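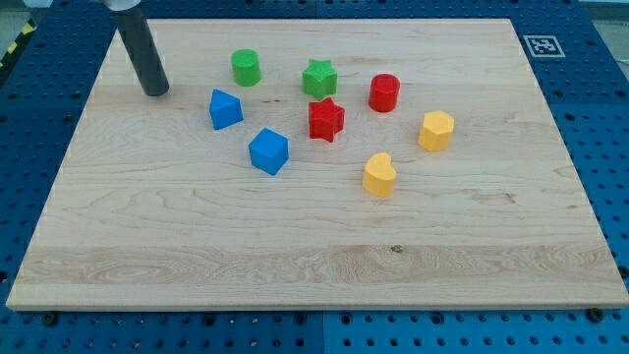 Arlindo Trindade thinks the posts should be set before any of the rails are cut, and he put that in writing after reading last week's notes. His point is that the ground at Nogueira drops more than the drawing shows and we will only end up trimming rails twice. Fair enough. Changed the order of work below to suit.

March, Saturday. Started 7.30.

Job is the garden fence and side gate at Nogueira, timber posts, three rails, feather edge boards. Old fence is down along the back and still standing on the lane side. Leaving the lane side until the gate is hung so the dog has nowhere to go.

Ground. Dug four trial holes on the back run. First two are clay all the way down and came out clean. Third hit the footing of an old wall at about a spade and a half. Fourth is made-up ground, brick ends, bits of pipe, and the sides kept falling in. Will need a wider hole there and more concrete. I'd like to move post three along to miss the footing but that leaves one bay long, and the rails we have won't reach. Either break out the footing or cut two short bays. Leaning towards two short bays. Need one more post for that.

String line. Set it from the house corner to the far end and it reads a drop of 458 mm over the run. Drawing says 200. Checked it again with the water level in the afternoon and got the same, so the drawing is wrong and Arlindo is right. Stepping the fence would leave gaps at the bottom big enough for the dog, so I want to follow the slope and keep the boards plumb. That means the top line runs downhill. Owner to agree before we go further. Rang at dinner time, no answer, left a message.

Posts. The Landska delivery came with the bottom layer twisted. Sorted them on the drive. The worst ones are put aside, good enough for props and not much else. Rang the yard and they will swap them if we bring them back ourselves. Remaining posts are straight enough if the bow faces along the fence line. Marked the bow side with crayon on each one, please don't wipe it off.

Cut ends. Brushed preservative on every cut end and stood them in a tray of it over dinner. The tin is nearly done. The new tin is Wivia, a thinner mix than the old one, and it ran off the end grain quicker than I'd like. Gave those a second coat. Will look at them on the next visit and see if they need a third.

Concrete. Mixed the first batch too wet. Post one leaned before I got the second brace on and I had to pull it back. Checked it at 4 o'clock and it was plumb both ways. Second batch was much stiffer and post two stayed where it was put. Stopped there. No point starting the soft hole late in the day.

Gate. Not started. The hinges are the Cluvska heavy pair and the screws in the packet are too short for the hanging post. Get coach screws, 70 mm long. Gate post wants to be deeper than the rest, and I'd leave it a full week before any weight goes on it. Gate opens inwards, latch on the house side. The owner asked for a bolt low down as well. I'd put it on the inside face where it can't be reached from the lane.

Boards. Stacked on bearers by the shed with the cover off the ends so air can get through. Some are wetter than others and will shrink, so lap them a bit more than usual and use one nail per board per rail, above the lap. Last time we nailed through both and they split by summer.

To bring next time
Extra post
Coach screws
Breaker, in case the short bays don't work out
Two more bags of ballast
The long level, the short one is reading off at one end

Arlindo has the mixer until Tuesday. Braces stay on posts one and two until then.

Owner rang back at 5.15. Happy with the sloping top, wants to know if the neighbour's side can have the boards facing them. Told her it's the same amount of timber either way but the rails would be on her side. She is going to think about it. Don't fix any rails until she has decided.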